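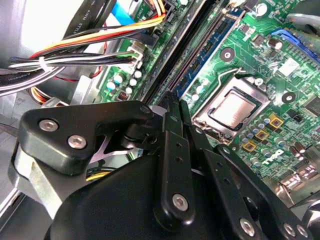
Loretta Wieczorek

Progress report to the Katalia Fund, second period
17 December 2020

Dear friends at Katalia,

I owe you a proper account of where the Pustden project stands, and this time most of it is about money and equipment. I know the last report was heavy on recycling and light on budgets, and you were kind enough to say so gently! I will try to make up for it, though I can't promise to be brief.

The purpose of the grant hasn't changed. We want a robot cell that can open up the inside of an old desktop computer the way our bench staff do, taking out memory first, then the cables and whatever else can be sold or used again, so that the bench staff can spend their time on testing. You gave us the first period to set up an arm and a gripper, and the second to work out what the full cell should cost. We've done the first, and the second is nearly there.

The gripper has been the best purchase so far. It has narrow fingers, which matters a great deal when you are reaching between a memory slot and a processor socket with a fat bundle of power wires coming in from the side. We had budgeted for a wider and cheaper set from the same catalog, and I'm very glad we asked to borrow a pair before ordering. They were fine on drives and hopeless on memory. The difference in price came out of the line for benches, which we'll cover with two old steel ones from the storeroom.

The wrist camera was in the original budget and came in a little under. What we left out, and should have thought of, was lighting. Processor lids and case walls throw back a lot of glare, and the software loses the edge of a slot when everything near it goes white. We would like to add a diffused light panel to the plan. It is a small item, but it needs your approval as it wasn't on the list.

We have run practice sessions on 17 computers of mixed age and make. I won't pretend they all went well. Empty slots are easy to approach, seated modules are much harder, and the little latches at the ends are hardest of all, so for now a person opens those by hand. Cables remain our biggest headache. No two machines have them tied up in the same place, and we spend more time moving wires out of the way than on anything else. I'd rather you heard that from me now than found it in the final figures.

On the main purchase, we have a written quote from Telik for the second arm, the mounting frame and the safety fencing. It is good for 2 years of service visits, with spare fingers included. I had hoped for a competing quote by now, but the other supplier wants to see the room first, and that brings me to the building.

The Catacutan workshop went up in 1912 and it is a lovely place to work, with tall windows and a floor that slopes toward the yard door. A robot arm does not enjoy a sloping floor. We had the spot measured, and the choice is between leveling that corner with new concrete or buying a heavier base with adjustable feet. I favor the base, even though it costs more today, as we could take it with us if we ever moved. The electrician also wants a separate circuit for the cell. His estimate is in the attached sheet, under building work.

Here is what we would ask of you before March, when the Telik quote runs out:

Approval to move the unspent travel money to equipment (there was precious little travel this year, as you can imagine).
Approval for the light panel.
A decision on the floor or the base, or at least a conversation about it.

Staff time is on budget, and training has gone more smoothly than I expected. The bench staff were wary in the beginning and now they argue cheerfully over which computer should go under the arm next. I have kept the spending table separate so that your office can check it against the receipts. If any line looks odd, please call me and I'll happily go through it with you over the phone.

With warm thanks for your patience and your support,

Loretta Wieczorek
Pustden project, Catacutan workshop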